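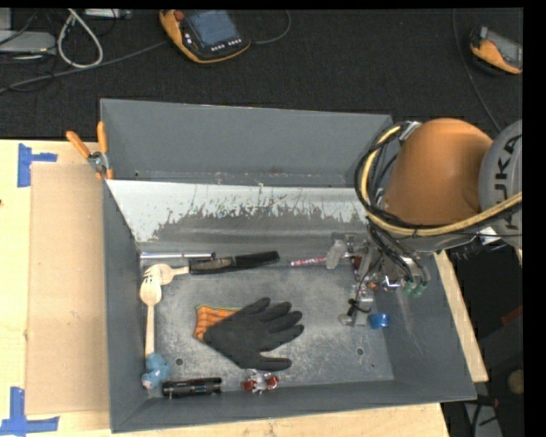
A black work glove with an orange cuff, among other objects at the bottom of a metal bin.

I have lost 20 gloves in my life that I can remember, and I mean single gloves, never a pair. Losing a pair would be a relief. You'd swear a bit, go to the shops, and that would be the end of it. Lose one and you're stuck with the other for years, lying in the hall drawer with the dead batteries and the allen keys, because surely the minute you chuck it out its mate will come home.

Mine is a red wool left hand, bought at the Flelton markets the winter I moved down to the mountains. I wore the pair for 28 days. Then I got off the evening bus, walked up the hill in sleet with my groceries, and found I had one warm hand and one blue one. I rang the bus depot. A very patient man went and had a look in the box, came back, and asked if I'd take a brown one.

That phone call is what started all this. I wanted to know where they go, and what sort of person ends up looking after them, and that is how I came to be sitting in a kitchen in Plostska one drizzly morning in November, eating pandan cake with Saodah Purba.

Saodah has 142 gloves. Every one of them is odd. They hang by a peg each on lines strung down her back hallway, so you have to sort of swim through them to reach the loo, and when the back door's open they all wave at you. I loved it immediately. My partner, who'd driven, said it gave him the creeps and took his cake out to the car.

She started picking them up on the walk to work, back when she was doing early shifts at the Krishnan bakery. There'd be one on a fence post, one in the gutter by the servo, a tiny stripy one on the footpath outside the kinder. For a while she did the decent thing and popped them up on the nearest railing where the owner might spot them. Then it rained for a fortnight and she couldn't stand seeing them hanging there all sodden, so she took the lot home and put them through the wash.

"My daughter thought I'd gone a bit funny," she told me. "She said, Mum, you're not going to wear them. I said no, I'm minding them."

Minding is the word she uses for everything about it. Each glove gets a little cardboard tag with the street and the month. A leather driving glove, very posh, from the car park at the Jilinero pool. A gardening glove with the fingertips chewed out. A long satin one from the lane behind the pub, and we had a lovely ten minutes on that one, I can tell you, and came up with at least three marriages.

I'd assumed they'd nearly all be right hands. My theory (worked out on the bus, with great confidence) was that you pull off your right glove to get at your phone or your keys, and that's the one you drop. Saodah let me go on about this for some time. Then she told me to have a look along the line. Plenty of lefts! She reckons people take off the right, tuck it under an arm, take off the left as well because now it feels silly, and after that it's anyone's guess.

And do the owners ever come? They do, a bit. She puts a notice up in the library every autumn, and a few people wander round. A bloke of 40 or so turned up with a ski glove in a sandwich bag and walked the hallway twice, holding it up against the others like he was matching paint. His was there. He went very pink and asked if he could give her some money, and she made him take a jar of chilli sambal instead. She still gets a Christmas card.

More often they ring, describe the thing in tremendous detail, and never come to get it. She thinks they only wanted to hear it was indoors.

I'd brought my red one along in my coat pocket, naturally. We went up and down the lines together and there were three red wools, one a child's, one with a hole in the thumb, one a lovely cable knit, and none of them mine. I was sillier about it than I'd expected to be. Saodah put the kettle on again and didn't say anything, then asked whether I wanted to leave it with her.

I thought about it the whole second cup. It's back in the hall drawer.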